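Keeping the bin cell alive: speaker notes
Skisaron user day, 23 Jan 2024

Opening

Hi everybody, thanks for staying past the coffee. (Wait for the door to close, it's loud.) I look after the picking cell at Grakoscombe, and I've had it long enough that I can tell from the hallway when something's off. This is a talk about housekeeping. Clamps, cables, dirt. If you came for the grasp planning, that was the room next door this morning, and it was great, go find the slides!

Quick show of hands: who has lost a whole afternoon to a bin that moved? Okay. Keep them up if you blamed the software first. Yeah, me too.

The bin has to stay put

Our worst week was last February. We logged 772 picks and the miss rate kept creeping up, always in the same direction, and I spent two days redoing the hand-eye calibration before I thought to put a ruler against the bin. It had walked 3 millimeters. Every time the fingers touched a wall on the way down, it got a tiny nudge, and all those nudges added up.

So now we clamp it. Plain bar clamps on the rim, same kind you'd use for gluing a shelf. I check them by hand before every run, and I mean grab the bin and try to shove it. Then I touch off the same corner with the gripper and write the number in the log. It takes me less time than making tea.

(Next slide. Let them look for a bit, then talk about the cables.)

Look at the clamps on the rim, and then look at how the black cables wrap around the joint and head down toward the wrist. That bundle is the thing I fuss over most. The gripper's got hold of the duster, which I love as a test object because it's wider than the fingers and it flops all over the place. The die, the blue sponge and the dark block are much better behaved. And yes, the floor of the bin is dusty and scuffed. I'll get to that!
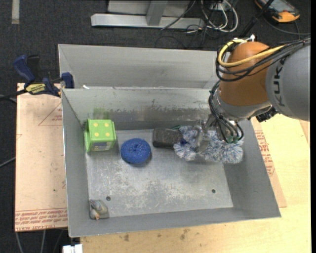
Cables

My rule is simple: jog the wrist all the way through its range, slowly, with a hand near the stop, and watch the bundle the whole way. You want enough slack that it never goes tight and not so much that it hangs down and catches the rim. We snagged ours once. The connector survived, the tie didn't, and I found half of it under the table a month later.

Check the ties at both ends of the travel. Run a finger along the jacket with the power off and feel for flat spots. If you find one, swap the cable that day. I kept one going "until Thursday's demo is over" and, well. (Pause. Skip the long version if we're behind.)

Dirt and fingers

Fuzzy things shed. Sponges leave crumbs. I vacuum the bin, wipe it with a damp cloth, and let it dry before anybody starts a run. The fingers get a dry brush, then I open and close them empty and listen. Any scratchy sound and I take them off and clean behind them.

We once went 2719 cycles between finger cleanings, mostly because I was on vacation. Please don't do that. The Bittencourt folks clean theirs on a cycle counter, and I've stolen the idea.

Wrap up

My checklist is on the Jorkano share, it fits on one page. Questions? If somebody asks about gripper force, say we're still tuning it and send them to the poster.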